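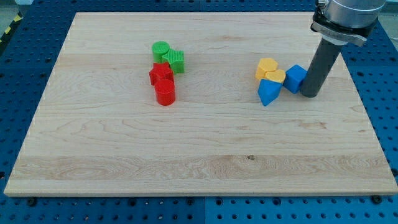

Plastic blocks grouped on a wooden board, with the arm's pusher tool at the right.

Table sorting at Clidby

Table sorting is the name used at the Clidby works of Fonseca, a maker of plastic teaching blocks, for the step in which mixed pieces are put into groups before packing. Until 2019 it was done fully by hand. Since then a part of it is done by robot arms which push the pieces over a flat surface instead of picking them up.

Background

Fonseca opened the Clidby works as a packing site and later moved its sorting there from Wirelach. The pieces came to the tables in shallow trays. Each worker stood at one table and moved the blocks together with the side of the hand, first by color and then by shape. The work was light, but it was done standing and with the head bent down, and complaints of neck and wrist pain were common. In February 2019 the company placed an order with Tenen, a supplier of automation equipment, for a trial with two arms. The first arm began regular work on Jul 23, 2019.

Method

The arm carries a straight pusher in place of a gripper. It lowers the tip close to the board, moves one piece until it touches another, and lifts again. Groups are made of pieces in related colors, for example green with red or yellow with blue, and may hold different shapes such as stars, hearts, cylinders and cubes. Pushing is slower than gripping for a single piece, but the same tool serves for every shape and does not have to be changed.

The wooden board can be taken off and replaced when its surface becomes rough. Boards at Clidby are sanded every 250 hours of use. A worn board makes the small pieces turn when they are pushed, and the arm then needs several tries.

Changes for the workers

No position was closed during the trial, but the content of the work changed. The sorters became table attendants. An attendant looks after both arms, fills the trays, frees pieces that are stuck against each other and decides what to do with damaged blocks. On a typical shift 2,226 pieces pass over the two tables, of which 426 are still moved by hand, mostly very small ones or those with a print fault.

Judite Leitão, shift leader at the time of the change, wrote in the company's newsletter that the first weeks were "more tiring for the eyes and less for the arms." She also noted that the attendants talked less with each other than before, as they now stood farther apart – a point that was later answered by moving the two tables side by side.

Training took more than 2 weeks for each attendant. Older workers asked that the stop button be placed at hip height, and this was adopted for both tables. Pay was raised by one grade after the attendants pointed out that they were now also responsible for the daily check of the tool.

Later use

The side-by-side arrangement was kept after the trial. Wirelach, which still handles returned goods, continues to sort by hand.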